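Participants wanted: teaching robots by hand, PC repair study

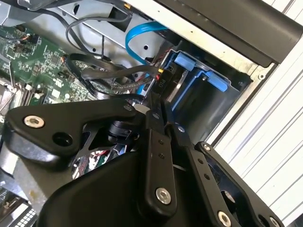
Gripper inside an open PC case, by the P10 power connector and blue SATA cable.

Kestell lab needs people for a study on learning from demonstration. You guide the arm through cable and drive jobs, we compare two ways of recording it. July pilot had 7 people, too few to say much. Now want 63.

One session, 10 minute break halfway. No robot experiance needed. Over 18s, both hands free of injury. Travel paid.

Names to Thilini Hettiarachchi, Kestell front desk, soon as you can pls.

Recent calls
Lasico: night shift sleep diary
Altance reading study
Chukwu summer placements (closed)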